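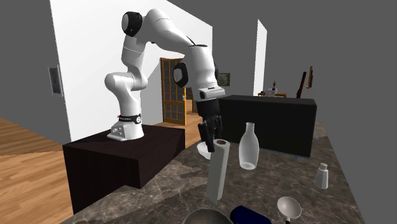
I bought the new Skulska record twice last month, and I'm still a little annoyed about it. The first copy was the regular vinyl. The second was the "deluxe expanded edition," which came out five weeks later with four extra songs, two of which are better than anything on the album I already owned. I love this band. I've loved them since they were playing the back half of a bowling alley to people who mostly wanted their lane back. But come on!

So here's my gripe, and I know I'm going to sound like somebody's uncle. Bands should put out the album once. Finish it, pick the songs, argue about the order until two in the morning, and then let it go. If there are leftovers, save them for a B-side or an EP next year, and I'll buy that too and be happy about it.

I got into heavy music through my cousin's tape shelf, and every tape on that shelf was one thing. You knew where side one ended. When I hear the last chord of the first Ondus album I still expect a clunk and a hiss, and then that ridiculous bass intro that starts side two. Nobody tacked a demo and a live version from a radio session on the end of it. I've since heard the demos (they came out on a box set, years on) and they're fun, but I'm glad I got a couple of decades with the album first.

My friend Darcy McKinnon thinks I'm being precious. She runs a tiny label called Rozīte out of her spare bedroom and she's had to explain the money to me more than once. A typical pressing for her is 500 copies. If it sells out she might do another 500, but the second batch moves a lot slower unless there's something new on the sleeve. Put a bonus track on it, change the vinyl to some swampy green, and the same fans come back. "They're not being tricked," she told me. "They want the green one." And okay, I own the green one. I own two green ones, if we're counting different bands.

I do get it. Touring costs a fortune, streaming pays in lint, and Nevzat Başaran, who drummed on the first two Prirside records, once told me he made more from a single T-shirt design than from either of them. If a deluxe edition buys a band new tires for the van, I can't be too grumpy. What bugs me is the timing. Five weeks means the extra songs were sitting there, mixed and mastered, while I was handing over my money for the short version. A ten-year anniversary reissue is a different animal. By then you've earned the right to poke around in the attic.

And the songs themselves suffer, I think. Take Prirside's third album. The original runs 32 minutes, and there isn't a slack moment in it. It ends with that slow one where the guitars drop out and Baiba Toom just hums over the organ until it's gone. Perfect ending. I used to sit in the car outside work and let it finish. The version on streaming now rolls straight from the hum into an alternate mix of track three, with the snare turned up. I nearly drove into a hedge the first time.

The streaming thing is what really gets me, because the short version often disappears when the long one shows up. Someone hearing that record for the first time this July is going to think it ends with six outtakes and a remix. Would it kill anyone to leave both up?

Maybe I'm fighting a battle that was lost when CDs came along and everybody felt they had to fill the whole disc. There are plenty of seventy-minute metal albums from those days with a really great forty-minute album hiding inside. I've made my own edits of a few. Jeanie Galbraith, who used to work behind the counter at my record store, makes them too, and we swap track lists like recipes. We have never once agreed on what to cut.

Anyway, Skulska play here next month and I already have my ticket. They'll probably do three of the bonus songs. I'll be down front yelling every word, and then I'll go over to the merch table and see if there's a tour edition.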